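오래된 델 데스크톱 열어서 청소하고 저장장치 바꾸기

2025년 2월

지난번에 노트북 팬 청소 글을 올렸더니 데스크톱도 해 달라는 댓글이 제법 달렸어요. 마침 창고에서 몇 년째 먹고 자던 델 데스크톱이 있어서 이번 주말에 꺼내 왔습니다. 목표는 안쪽 청소, 써멀 다시 바르기, 그리고 하드디스크를 빼고 SSD로 갈아 끼우기예요. 전문가 아니고요, 그냥 집에서 이것저것 뜯는 걸 좋아하는 사람이니까 그 정도로 봐 주세요! 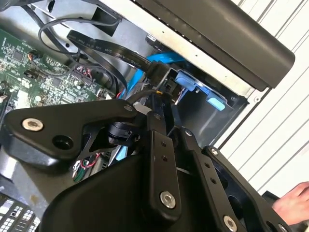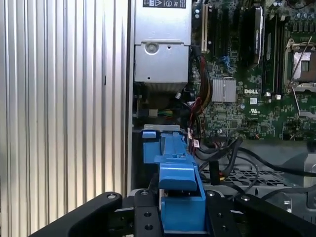
델 기판과 파워, 드라이브 베이 쪽 케이블

자, 먼저 준비물부터요. 대단한 건 없습니다. 십자드라이버 하나(자석 달린 걸로요, 나사를 케이스 바닥에 떨어뜨려 보면 왜인지 압니다), 부드러운 붓, 에어 블로어나 압축 공기 캔, 이소프로필 알코올, 보풀 안 나는 천, 면봉, 그리고 써멀 그리스. 저는 Clirkitz에서 나온 작은 튜브를 썼어요. 4,000원 주고 샀는데 두세 번은 바를 양이에요. 비싼 것도 써 봤지만 사무용 컴퓨터에는 솔직히 차이를 모르겠더라고요.

나사 담을 그릇도 꼭 하나 꺼내 두세요. 저는 달걀판을 씁니다. 케이스 나사는 첫 번째 칸, 드라이브 나사는 두 번째 칸, 이런 식으로 칸마다 포스트잇을 붙여요. 예전에 접시 하나에 몽땅 담았다가 조립할 때 길이가 다른 나사들을 하나씩 맞춰 보느라 저녁을 다 날린 적이 있거든요. 그 뒤로는 우리 집 달걀판은 버려지는 일이 없습니다.

장소는 넓은 책상이 좋아요. 카펫 위에서는 하지 마시고, 니트나 플리스도 그날만큼은 벗어 두세요. 정전기 방지 손목띠가 있으면 차고, 없으면 작업 중간중간 케이스의 도색 안 된 금속 부분을 손으로 만져 주는 걸로 저는 버팁니다. 손목띠는 Nowicki라는 동네 공구점에 갔더니 있길래 하나 사긴 했는데 자꾸 어디 두었는지 까먹어요.

1. 뜯기 전에 할 일

자료 백업이 제일 먼저예요. 하드를 빼서 따로 보관할 거라 괜찮다고 생각하기 쉬운데, 빼다가 떨어뜨리면 끝입니다. 저는 외장하드에 사진이랑 문서 폴더만 통째로 복사했어요. 한참 걸리니까 걸어 놓고 밥 드세요.

그다음 시스템 종료를 하고, 전원 케이블을 뽑고, 뒤에 꽂힌 모니터 선, 랜선, 키보드까지 전부 뺍니다. 다 뽑은 상태에서 전원 버튼을 몇 초 꾹 눌러 주세요. 안에 남은 전기를 빼는 거예요. 파워 뒤에 스위치가 따로 있는 모델이면 그것도 꺼 두시고요.

뒷면은 뽑기 전에 휴대폰으로 한 장 찍어 두면 좋아요. 스피커 선을 초록색에 꽂았는지 분홍색에 꽂았는지 저는 매번 헷갈립니다.

2. 케이스 열기

옆판은 모델마다 여는 법이 달라요. 위쪽이나 옆쪽에 걸쇠가 있어서 당기면 열리는 것도 있고, 뒤쪽 손나사를 풀고 뒤로 밀어 빼는 것도 있어요. 안 열린다고 드라이버를 틈에 넣고 젖히지 마세요. 안 열리면 뭔가 걸린 게 더 있다는 뜻이니까 뒤쪽을 다시 살펴보는 게 빠릅니다. 검색창에 모델명이랑 service manual을 같이 치면 그림으로 된 설명서가 나오는 경우가 많으니 그것도 받아 두시고요.

열었으면 옆으로 눕히세요. 기판이 바닥에 깔리고 여러분이 위에서 내려다보는 자세가 되면 됩니다. 세워 놓고 작업하면 손목도 아프고 나사도 꼭 제일 깊은 데로 굴러 들어가요.

그리고 아무것도 건드리지 말고 사진부터 찍습니다. 전체를 한 장, 그다음 선이 꽂힌 곳마다 가까이 한 장씩. 저는 이 단계에서 한 39장쯤 찍... 이라고 쓰려다가 앨범을 열어 보니까 딱 39장이네요. 좀 많죠? 그래도 조립할 때 제일 자주 들여다보는 게 이 사진들이에요.

3. 케이블 빼기

SATA 데이터 케이블은 얇고 납작한 커넥터예요. 금속 걸쇠가 달려 있으면 그걸 누른 채로 똑바로 당기면 되고, 걸쇠가 없으면 커넥터 머리를 잡고 그냥 당기면 됩니다. 선을 잡고 당기는 건 안 돼요. 제가 예전에 그러다가 드라이브 쪽 플라스틱을 부러뜨렸는데, 그게 부러지면 드라이브를 거의 못 쓰게 되더라고요. 아까운 하드였는데.

SATA 전원은 그보다 넓적한 커넥터고요, 뻑뻑할 때가 많아요. 양옆을 잡고 아주 조금씩 좌우로 번갈아 가며 빼세요. 위아래로 꺾으면 안 됩니다.

팬이나 전면 패널에서 온 작은 커넥터들은 청소만 할 거면 웬만하면 그대로 두세요. 특히 핀에 꽂힌 전면 패널 선은 빼는 건 금방인데 다시 꽂을 때 눈이 빠집니다. 꼭 빼야 한다면 마스킹 테이프를 조금 잘라 선마다 감고 글씨를 써 두시고요.

4. 하드디스크 빼기

드라이브 베이에 색깔 있는 플라스틱 탭이 있으면 반가워하셔도 됩니다. 손으로 잡거나 눌러서 빼라고 만들어 둔 부분인 경우가 많거든요. 양쪽 탭을 안으로 모아 쥐고 드라이브를 밀거나 당기면 브래킷째로 미끄러져 나와요. 케이블을 먼저 뺐는지 한 번만 더 보시고요(저는 이걸 꼭 한 번씩 잊어요).

꿈쩍도 안 한다면 오래돼서 플라스틱이 뻑뻑해졌거나, 나사가 하나 숨어 있거나 둘 중 하나예요. 손전등으로 베이 옆면을 비춰 보세요. 오래된 플라스틱은 한번 부러지면 구하기도 귀찮으니까 힘은 천천히 주시고요. 저는 왼손으로 탭을 누르고 오른손 엄지로 드라이브 뒤를 밀면 잘 되더라고요.

뺀 하드는 정전기 방지 봉투에 넣어서 날짜 적고 서랍으로. 봉투가 없으면 SSD가 들어 있던 봉투를 쓰면 됩니다.

5. 먼지 털기

이제 재미있는 시간이에요! 베란다나 문밖에서 하시는 걸 추천합니다. 한번은 겨울이라고 거실에서 했다가 커튼까지 빨았어요.

순서는 위에서 아래로, 안에서 밖으로. 붓으로 살살 먼지를 일으키고 블로어로 불어 냅니다. 압축 공기 캔은 똑바로 세워서 짧게 끊어 쏘세요. 기울이면 차가운 액체가 나와서 기판에 튈 수 있어요. 팬은 손가락으로 날개를 잡고 불어야 합니다. 바람으로 팽글팽글 돌리면 소리는 신나는데 베어링에는 안 좋다고 해요.

진공청소기는 기판 가까이 대지 마세요. 정전기도 있고, 작은 부품이나 점퍼가 빨려 들어가면 먼지통을 뒤져야 해요. 바닥에 떨어진 먼지 뭉치를 나중에 치울 때만 씁니다.

파워는 열지 않습니다. 이건 꼭이요. 전원을 뽑아 둬도 안쪽에 전기가 남아 있을 수 있어서 바깥 통풍구 쪽에서 공기만 불어 넣고 끝냅니다. 그 정도로도 꽤 나와요. 통풍구가 막혀 있던 컴퓨터는 이것만 해도 소리가 달라지기도 하고요.

방열판은 얇은 핀 사이에 먼지가 솜처럼 끼는 곳이에요. 붓 끝을 핀 방향으로만 움직이고, 안 나오는 건 마른 칫솔로 긁어냅니다. 기판 위에 붙은 작은 칩셋 방열판은 떼지 마시고 붙은 채로 털어 주세요. 괜히 떼었다가 고정 핀이 부러지면 일이 커져요.

6. CPU 쿨러 떼고 써멀 다시 바르기

여기부터는 겁나면 건너뛰어도 괜찮아요. 온도가 멀쩡하면 굳이 안 해도 되는 작업이고요. 저는 몇 년이나 묵은 컴퓨터라서 그냥 했습니다.

쿨러 팬 선을 기판에서 빼고, 나사를 대각선 순서로 조금씩 풉니다. 한쪽을 끝까지 다 풀고 다음으로 가면 쿨러가 기울면서 CPU를 누르게 돼요. 다 풀었는데 안 떨어지면 써멀이 굳은 거예요. 들어 올리지 말고 좌우로 살짝살짝 비틀어 주세요. 드라이어로 따뜻하게 해 주는 분도 있던데, 저는 끄기 전에 컴퓨터를 좀 돌려서 덥혀 두는 쪽이 편했어요.

CPU 윗면의 오래된 써멀은 천에 알코올을 묻혀서 닦습니다. 웬만하면 CPU는 소켓에 끼운 채로 닦으세요. 저는 가장자리까지 써멀이 넘어가 있어서 빼기로 했는데, 그럴 때는 고정 레버를 아래로 살짝 누르면서 바깥쪽으로 밀어 걸쇠에서 풀고, 천천히 세우면 됩니다. 그다음 금속 틀을 들어 올려요. CPU는 양쪽 모서리만 잡고 똑바로 위로 드시고요.

소켓 안쪽은 절대로 건드리지 마세요. 손가락도, 붓도, 바람도 다 안 돼요. 핀이 안에 들어 있는 방식이라면 머리카락 하나 스친 걸로도 휘어질 수 있어요. CPU를 빼 둔 동안에는 위에서 기침도 참으세요, 진짜로. 소켓을 연 채로 화장실에 가거나 밥을 먹으러 가지 말고 CPU를 닦아서 바로 다시 넣는 게 제일입니다.

다시 넣을 때는 모서리의 삼각형 표시나 옆면 홈을 소켓에 맞추고 그냥 내려놓으세요. 힘이 하나도 안 들어가야 정상이에요. 틀을 덮고 레버를 내릴 때는 반대로 생각보다 뻑뻑해서 처음 하는 분들은 여기서 놀랍니다. CPU가 제대로 앉아 있다면 그 뻑뻑함은 원래 그런 거예요.

써멀은 가운데에 쌀알만큼. 펴 바르지 않아도 쿨러가 누르면서 퍼집니다. 제가 즐겨 보는 조립 카페에 Theerawat Kaewkla라는 분이 있는데 이분은 얇게 펴 바르는 쪽이고, 다섯 점 찍기를 하는 Morfudd Lloyd 님하고 댓글로 한참 토론을 하시더라고요. 저는 둘 다 해 봤고 온도 차이를 못 느꼈어요. 너무 많이 짜지만 마세요.

쿨러를 올린 다음에도 나사는 대각선으로 조금씩. 팬 선 다시 꽂는 거 잊지 마시고요. 안 꽂으면 켰을 때 경고가 뜨거나 금방 뜨거워집니다.

7. 램 확인

열어 둔 김에 램도 한 번 뺐다 끼워요. 양 끝의 걸쇠를 벌리면 톡 올라옵니다. 걸쇠가 한쪽에만 있는 기판도 있으니까 그건 보고 하시고요. 금색 접점이 칙칙하면 천에 알코올을 아주 조금 묻혀 닦고 말려 주세요. 지우개로 문지르는 방법도 유명한데 저는 가루 치우기가 귀찮아서 안 합니다.

끼울 때는 가운데쯤 있는 홈을 맞추고, 양 끝을 엄지로 꾹 눌러 딸깍 소리가 나게. 원래 꽂혀 있던 슬롯에 그대로 꽂는 게 속 편해요. 부팅이 안 돼서 저한테 들고 오는 컴퓨터 중에는 램이 덜 꽂힌 경우가 제일 많습니다.

8. SSD 끼우기

2.5인치 SSD는 하드 자리에 그냥은 안 맞아요. 3.5인치 변환 가이드가 필요한데 저는 Tornerero 가이드를 썼어요. 가이드에 SSD를 나사로 고정하고, 그걸 다시 원래 하드가 물려 있던 브래킷에 끼우면 됩니다. 이때 커넥터 방향이 케이블이 오는 쪽을 보고 있는지 꼭 맞춰 보세요. 저는 한 번 반대로 조립해서 다시 풀었어요. 플라스틱 가이드라 나사를 너무 세게 조이면 나사산이 뭉개집니다. 손에 걸리는 느낌이 오면 거기서 멈추세요.

나사가 모자라면 철물점이나 전자상가에서 낱개로도 팔아요. 봉투 하나에 800원이었는데 평생 쓸 만큼 들어 있더라고요.

브래킷을 베이에 밀어 넣고, 데이터 케이블이랑 전원 케이블을 꽂습니다. 둘 다 ㄱ자 모양 홈이 있어서 거꾸로는 안 들어가요. 안 들어가면 뒤집어 보세요, 밀지 말고.

9. 선 정리하고 닫기

저는 케이블타이 대신 벨크로 끈을 씁니다. Costetti에서 나온 건데 잘라 쓰는 거라 길이를 마음대로 할 수 있어요. 선은 팬 날개에 닿지 않게, 쿨러 위로 지나가지 않게만 치워 두면 충분해요. 유튜브에 나오는 것처럼 예쁘게 하려다가는 짧은 사무용 컴퓨터 선으로는 답이 안 나옵니다. 케이블을 너무 급하게 꺾지는 마시고요.

닫기 전에 처음 찍어 둔 사진이랑 하나씩 비교해 보세요. 빠진 선이 없나, 램 걸쇠는 다 올라왔나, 달걀판에 남은 나사가 없나.

저는 옆판을 완전히 닫지 않고 한 번 켜 봅니다. 팬이 도는지 눈으로 보려고요. 손은 넣지 마시고요! 화면이 뜨면 바이오스에 들어가서 SSD 이름이 보이는지 확인하고, 보이면 끄고, 전원 뽑고, 그때 옆판을 닫습니다.

안 켜질 때

당황하지 말고 전원부터 뽑고 램을 다시 꽂으세요. 그래도 안 되면 기판의 CPU 보조 전원 커넥터가 제대로 꽂혔는지 보시고요. 삑삑 소리가 나거나 전원 표시등이 깜빡이면 그 횟수나 패턴을 적어서 설명서에서 찾아보면 어느 부품 문제인지 힌트가 나옵니다. 날짜가 이상하게 나오거나 바이오스 설정이 자꾸 풀리면 기판의 동전 건전지를 갈아 주면 되는데, 마트에서도 파는 거예요.

SSD가 안 보이면 케이블을 다른 SATA 단자로 옮겨 꽂아 보세요. 바이오스에서 그 단자가 꺼져 있는 경우도 있어요. 저도 예전에 이걸 몰라서 멀쩡한 SSD를 반품할 뻔했습니다.

댓글에서 자주 받는 질문도 조금 적어 둘게요. 청소는 얼마나 자주 하느냐고들 하시는데 저는 일 년에 한 번, 9월에 에어컨 필터 치울 때 같이 합니다. 고양이 키우는 집은 더 자주 하셔야 할 거예요. 하드에 있던 윈도우를 그대로 옮기고 싶다는 분들은 복제 프로그램을 쓰면 되는데, 300GB 정도 들어 있으면 오후 한나절은 비워 두시고 시작하세요. 저는 이번에는 그냥 새로 깔았어요.

다음 글에서는 윈도우 설치용 USB 만드는 거랑 드라이버 까는 순서를 적어 볼게요. 하다가 막히면 어느 단계인지 같이 적어서 댓글 남겨 주세요. 사진도 있으면 더 좋고요!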